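Macramé Wall Hanging Kits: Your Questions

Updated July 31, 2022

Quick answers, I'll tidy this page up when I get five minutes. Ask in the comments if yours isn't covered.

What's in the kit?

Cotton cord (single twist, 4 mm), the dowel, a comb for the fringe, printed pattern. No scissors. You want sharp ones, fabric ones if you've got them, kitchen ones will chew the ends.

I've never tied a knot in my life. Can I do it?

Yes. Start with the Nodero, it's only 2 knots the whole way down. Square knot and half hitch. The Kineretti is lovely but leave it till second, the diagonal bits are fiddly and people get cross.

How long does it take?

One evening for the Nodero. Kineretti more like a weekend. Francine Doucette did hers on a train to Penzance and back, but she's quick.

My cord's run out before the bottom!

Nearly always the cutting. Cut each length four times the finished drop, then double it as you're folding it over the dowel. So eight times altogether. The first batch of patterns didn't say this clearly enough, sorry, email me and I'll send a spare hank.

My knots are twisting round in a spiral.

You're starting from the same side every time. Left, then right, then left. If you've lost your place look for the little bump, it's on the side you started from last. Undo back to where it went wrong, the cord doesn't mind.

Can I dye the cord?

Before you knot it, yes. Wash it first in warm water with a drop of washing up liquid or the colour goes patchy. Tea gives a nice biscuity shade. Onion skins are stronger than you'd think. Don't dye a finished piece unless you like surprises, the middle of the knots stays white.

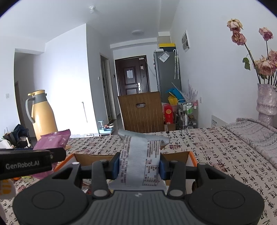
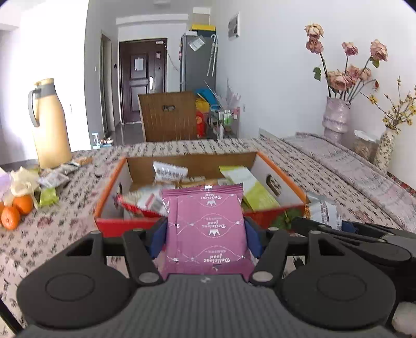

Snack packets, several in each photo.

What can I hang it on instead of the dowel?

Driftwood, a bit of copper pipe, an old curtain rail. Needs to be wider than the pattern by a hand either side. Branches are fine, but strip the bark and let them dry indoors a few weeks first.

How do I put it up in a rented flat?

Sticky hooks, the kind with a pull tab. A finished Nodero is light, one hook will hold it. Use two for the Kineretti. Wipe the wall first and leave the hook overnight before you hang anything, I know, boring.

The fringe looks like a mop.

Comb it. Then comb it agian. Steam from the kettle (mind your hands) and comb it once more while it's damp, then trim. Tape across the fringe in a straight line and cut along the tape. Jaxon Sutherland showed me that one and I've not had a wonky edge since.

How do I clean it?

Shake it out of the window. Hoover with a brush end for the dust. Spot clean with a damp cloth. Not the machine, ever.

Do you do classes?

Next lot in February, I run them with Luminița Stanciu. Up to 4 people, my table's no bigger than that. Bring glasses if you need them for close work.

Can I sell what I make from the pattern?

At fairs and to friends, go ahead. Please don't copy the pattern sheet it self or put it online.

Refunds?

Unopened kits, yes, within a month. Cut cord, no. Missing bits, tell me which and I'll post them.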